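Clirkar Shared Study Rooms
Frequently Asked Questions: Desk Supplies and Table Care

Last revised 14 October 2020

The following answers apply to all study tables at the Plamimholm and Tarigan locations. Questions about room bookings and lockers are handled on separate pages.

What is provided at each table?

Each table is assigned one plastic desk organizer and 4 markers. Paper, scissors and adhesive tape are available on request at the front counter. Pens and pencils are not supplied.

May I bring my own supplies?

Yes. Personal supplies are welcome and should be labeled with the owner's name. Clirkar is not responsible for personal items left in an organizer after a booking has ended.

How long may I keep the supplies?

Supplies are issued for the length of your booking. Where a booking is extended at the counter, the supplies are extended with it. Additional markers may be borrowed for up to 30 minutes and must be returned to the counter, not to the table.

May I take an organizer to another table?

No. Organizers are assigned by table and are checked at closing. A member who needs a second organizer may ask at the counter, where a small number are held in reserve — usually enough for group bookings.

How should markers be stored?

Markers should be capped until the cap clicks and then returned to the organizer. Any compartment may be used. Members at the Plamimholm location asked in June whether colors should be kept in a fixed order; there is no such rule.

A marker is dry or its tip is damaged. What should I do?

Please hand it in at the counter and a replacement will be issued at no charge. Do not put a worn marker back in the organizer, where the next member will find it.

May I remove the label from an organizer?

Product labels are to be left in place. Staff use the barcode when ordering replacements, and scraping a label off tends to leave marks on the plastic. Stickers and tape should not be added.

How do I clean marker from the tabletop?

Wipe fresh marks with a damp cloth, following the direction of the grain. Cloths are kept in the supply cabinet in each room. If a mark remains, notify the counter before leaving. Members should not use scouring pads or solvents on the white tables.

What if an organizer tips over during my booking?

Stand it upright, check that each marker is capped, and put the markers back. Markers that come to rest on the tabletop should be picked up before papers are laid down. A red, yellow or blue marker is easy to spot on a white surface, but one still inside a compartment may be overlooked, so the organizer should be checked as well. 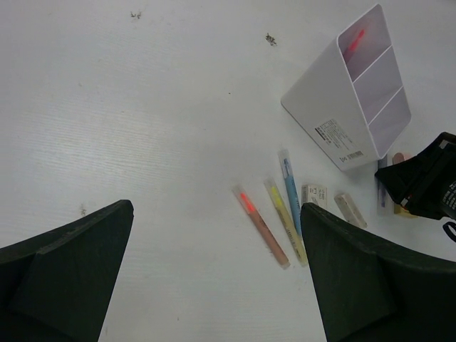
Is there a charge for lost or broken items?

There is no charge for markers. An organizer that is cracked or missing is charged to the booking at the current replacement price, which is posted at the counter.

How do I order supplies for a group?

Groups of up to 12 may request supplies through the Ploren booking form. Select the room, enter the number of tables and submit the form before noon on the day preceding the booking.

Whom do I contact with other questions?

Please speak with the front counter at either location, or call extension 1405 during opening hours.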